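Course notes, Wedding and Event Planning, Mirnville
Session on seating and the guest list
Tutor: Mayu Kamata

Please read these notes before you do the exercise at the end. We will use the same wedding the whole time, the Pramanik wedding, with 123 invited guests and a dinner in the large room of the Plurnier house.

## 1. The guest list comes first

Many couples want to speak about flowers and music at the first meeting. You can let them speak, but ask for the guest list before you go home. It should have one line for each person, also for children and for partners whose name is not yet known. A line such as "Uncle and family" is not useful, and it always makes a problem later with the kitchen.

I advise these columns: name, adult or child, day or evening guest, answer received, food, table.

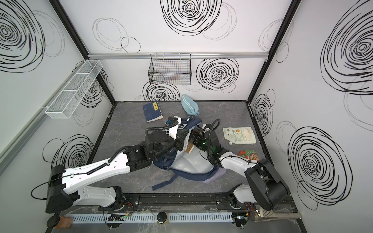 The column "answer received" must have a date in it and not only a tick. When the couple calls you in August and asks why their cousin has no chair, you will be glad of the date.

## 2. Day guests and evening guests

In our case 80 persons are invited for the dinner and the others come only for the evening. The two groups need different invitations, with a different hour on each. Do not print one card and write the hour by hand. I have seen this done and the guests compared their cards.

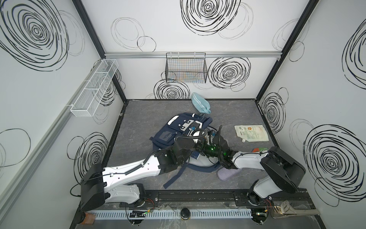
*Navy blue backpack on the floor, with the left gripper pressing on its upper part.*

Evening guests also must have a place to sit. They do not need a named chair, but older people can't stand until midnight. Ask the venue what it can put along the walls after the dinner tables are moved, and who moves them.

## 3. Round or long tables

Points to discuss with the couple:

- Round tables are good for talking, but they take more floor.
- Long tables look nice in photographs. A guest at the end speaks with only two or three people. 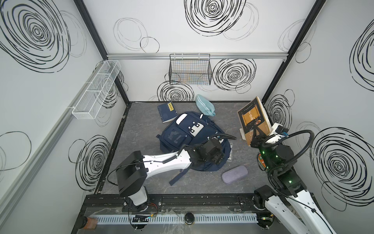
- A mixed plan is possible. Draw it on the real floor plan of the room, with the doors and the pillars.
- Leave a free way for the waiters to the kitchen door.

## 4. The cost of a late change

The Pramanik couple had a food budget of 2,172 for the dinner, drinks not included. The caterer, Priva, closed the number 60 hours before the dinner. After this hour each new person is paid extra, and a person who cancels is still paid in full. Write this sentence in your own letter to the couple, in simple words, and ask them to sign it.

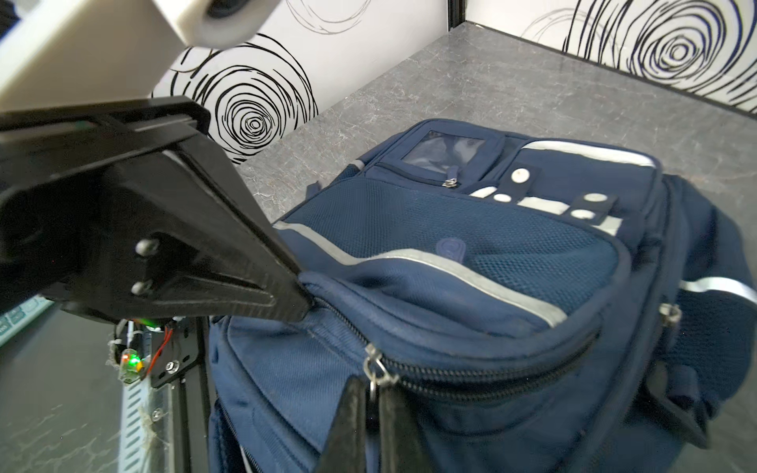 *Tip of the black gripper at the top seam of the backpack.*

## Exercise

Make a table plan for the dinner guests. Two of the aunts don't speak with each other, and one grandfather uses a wheelchair. Bring the plan on paper, with your name on the back.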